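23rd January

Borehole log, continued from December. Pump off at 0610, static level taken at 0640 with the dip tape. The reading was two hand widths deeper than the last one I trust, but the tape has a kink in it near the weighted end and I have never corrected for that. Wrote it down as read.

The Drilteck controller tripped again on dry run. It does this when the current drops under its set point, and the set point was left where the installer put it. Lowered it one step and restarted. It held through the morning. If the pump is running in air for part of each cycle, then lowering the limit only hides it, so I will put it back tomorrow and watch the ammeter through a full fill.

Tank is the 3000 liter one on the east stand. Fill time should be a simple division, and for most of last year it was. It has been stretching. I timed the flow into a 500 liter drum at the yard tap to take the float valve out of the question, and the drum was slow too. That clears the float valve and leaves the pump, the rising main, or the hole itself. Leak in the rising main would show as a fast drop in the pipe after shutdown. Listened at the wellhead with the cap off for ten minutes and heard a trickle, which could be a leak or could be seepage coming in above the water. Not conclusive.

Xolani Msimang came by at nine to return the chain wrench. He thinks the screen is clogging with iron. His own hole did it, and he had it brushed and surged, and got most of the yield back. His water stained the basin before the yield fell. Mine has never stained anything. I said so and he said to pull the pump and look, which is fair.

Pulling it needs the tripod, two people and a dry day. Tumelo Van der Merwe has the tripod and is at Hlongwane until the end of the week. Left a message. Also asked whether he still has the Lorkus couplings, since mine are the older thread and I do not want the pipe open on the ground while I drive around looking for fittings.

Sediment test in the afternoon. Filled a clear jar at the tap five minutes after start, and a second at thirty. First one had a thin gray layer by four o'clock. Second had almost none. Fine sand at startup only, then. I should have done this monthly and have done it twice in total.

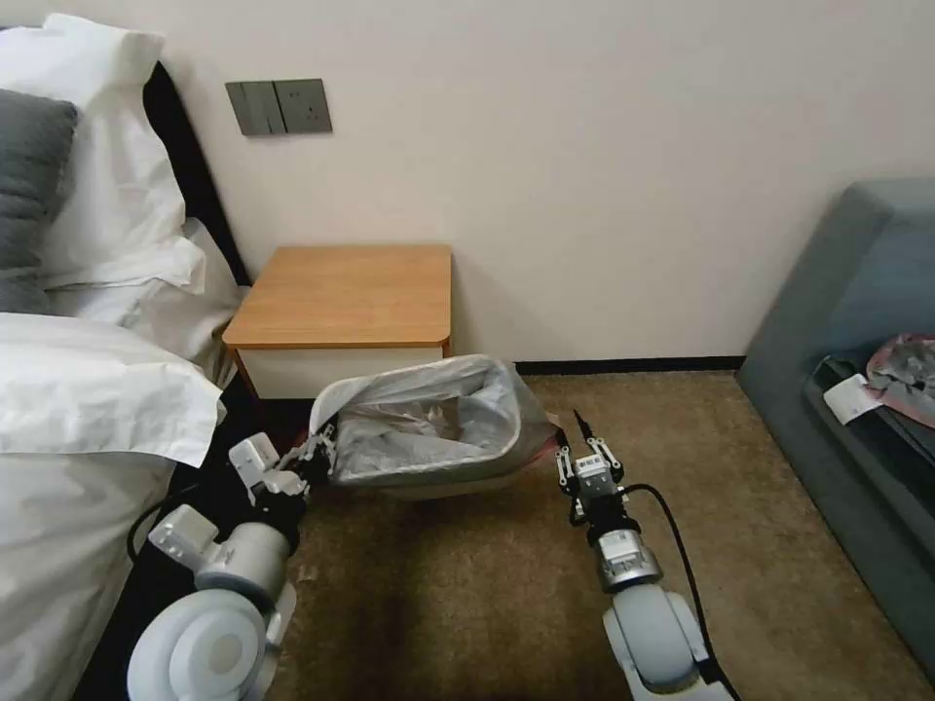

Pressure in the house line was normal with the tank above half and poor below it, as expected from the height of the stand. Changed the cartridge on the Prorance filter anyway. The old one had meter reading 508 penciled on the cap, and I can find no entry to match, so its age is unknown. The new one has today's reading and the date on it in marker.

Power use for the pump is up by roughly a fifth over the same weeks last year, if the old figures are right. Longer run time accounts for it. No sign that the motor is drawing more while running.

To do: reset dry run limit. Straighten or replace dip tape. Level again at 0640, then hourly until noon with the pump off. Cable ties. Ask Xolani who did his brushing and what depth they went to.

4 comments
11 shares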